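Marianna Szewczyk on finishing a draft

Marianna Szewczyk writes novels at a kitchen table, mostly before breakfast. Her second, Gudside, took her far longer than the first, and she agreed to talk about how she got to the end of it. Sorin Perić asked the questions.

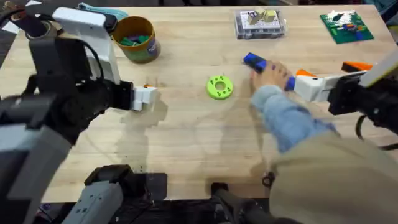
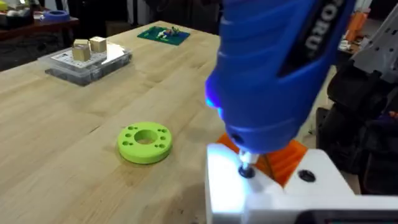

Page last changed: 29/04/2021

The first draft of Gudside ran to 536 pages. Szewczyk says she knew by the middle that it was too long, but she kept going.

"If I stop to fix things, I don't start again," she says. "I had done that with two other books. They're in a drawer. So I made a rule that I could only type forward."

She made notes on index cards whenever she noticed a problem. A character called Aoki changed jobs in chapter four and had the old job back by chapter nine. A ferry that had been sold was still running. All of that went on the cards, and the cards went in a shoebox.

When the draft was done she left it alone until October. Then she read it straight through over several evenings without a pen in her hand.

"That was hard. You want to cross things out. But I needed to know where I got bored, and I can't tell that if I'm fixing commas."

She got bored in the same place most readers of the early version did, a long stretch in which two sisters clear out their father's house. Nearly all of it is gone now. What remains is a single chapter of 13 pages, told by the younger sister.

Changing who told that part was the biggest decision in the rewrite. The older sister had narrated the whole book, and Szewczyk liked her voice – dry, a bit bossy – but she kept explaining what everyone felt.

"She was doing my job for me, and doing it badly," Szewczyk says. "The younger one doesn't understand half of what's going on. She just tells you what was in the boxes."

I asked whether she outlines. She did for the first novel and has the outline still. It has 54 numbered points, and she says the book follows them until point six.

Her daily target is 1111 words, a number she picked because it was easy to spot on the counter. Some days she doesn't reach it. She writes the total on the calendar either way and doesn't try to make up the difference the next morning.

She has a writing group that meets every other week. They read aloud, and the writer isn't allowed to speak until everyone else has finished. Szewczyk found this unbearable at first.

"I wanted to say, no, wait, that gets explained later. But you can't stand behind the reader and say that."

She is now at work on a third book, with the working title Sesulix. She wouldn't tell me what it's about, only that it has fewer people in it and that the shoebox already has cards in it.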